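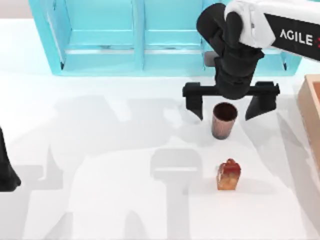 Chapter 7
Shoplifting and Other Low-Value Theft

Key terms: larceny, concealment, merchant's privilege, citation, aggregation, diversion, restitution

Most students come to a course on criminal procedure expecting to read about robbery and homicide. Most of the work in a local court is smaller than that. In the year used for the exercises in this book, the municipal court in Covthorpe opened 3,317 criminal cases. The largest single group involved property taken from stores, and in many of those cases the property was back on the shelf the same day.

This chapter follows a low-value theft case from the sales floor to the courtroom. It begins with what the state has to prove, moves to what store employees may and may not do, and then looks at the choices open to the officer, the prosecutor and the judge. Chapter 4 covered the difference between a felony and a misdemeanor. Students who are unsure of it should go back and read that section first, as the dollar limits discussed there decide a great deal of what follows.

7.1 What the state must prove

Shoplifting is a form of larceny. In its older wording, larceny is the taking and carrying away of someone else's personal property without consent and with the intent to keep it from the owner permanently. Many states now have a separate statute for thefts from stores, and the wording varies. Some cover switching price tags or moving goods into a different box. Some treat hiding an item on the premises as evidence of intent, and in others concealment is an offense in itself.

Intent is the element most often argued over. A customer who walks out with a pair of work gloves under one arm has carried the goods away. Whether that customer meant to steal them is a separate question, and it usually has to be answered from conduct: where the person looked, whether they passed an open register, what they said when stopped. A person who simply forgot has not committed larceny, although a jury does not have to believe the claim.

Consider the following facts, which we will return to in section 7.3. A man enters Ghorbani Hardware on Kingate Road and puts two drill bits in his coat pocket. He fills a basket with other items, pays for them, and leaves. An employee stops him on the sidewalk. He says he put the bits in his pocket so they would not fall through the basket. He has enough cash on him to pay for them. The two bits are priced at $17 together.

Before reading further, write down which facts help the prosecution and which help the defense. At least one of them can be used by both sides.

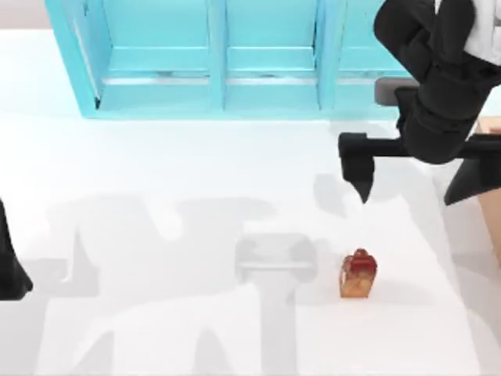
Department of Criminal Justice and Legal Studies

7.2 The store's role

In most thefts from stores, the first decision is made by an employee. The common law gave a merchant very little protection here. A clerk who held a customer and was wrong about the theft could be sued for false imprisonment, even if the mistake was an honest one.

Merchant's privilege, also called shopkeeper's privilege, changed that. In general terms, a merchant may detain a person if there is reasonable cause to suspect theft, if the detention is carried out in a reasonable manner, and if it lasts only a reasonable time. Each of these is judged on the facts. Asking a customer to step back inside and wait for an officer will often meet the test. Locking the customer in a stockroom for the afternoon will probably fail it.

Many chains go further and limit their own staff by written policy. The Rudamar discount stores, which appear in the problems at the end of this chapter, tell cashiers never to follow a customer past the doors. A policy like this does not change the law. An employee who breaks it may be fired and still have acted within the privilege – the two questions should be kept apart in your answers.

Stores may also bar a person from coming back. A written notice is usually handed over at the time of the stop. If the person returns after receiving it, the new charge may be trespass, and in some states the entry can support a more serious charge if there is proof of intent to steal again.

7.3 The officer's choices

An officer called to a store has several options. The officer may decide there is no case, take a report and leave the matter for later review, issue a citation with a court date, or make an arrest.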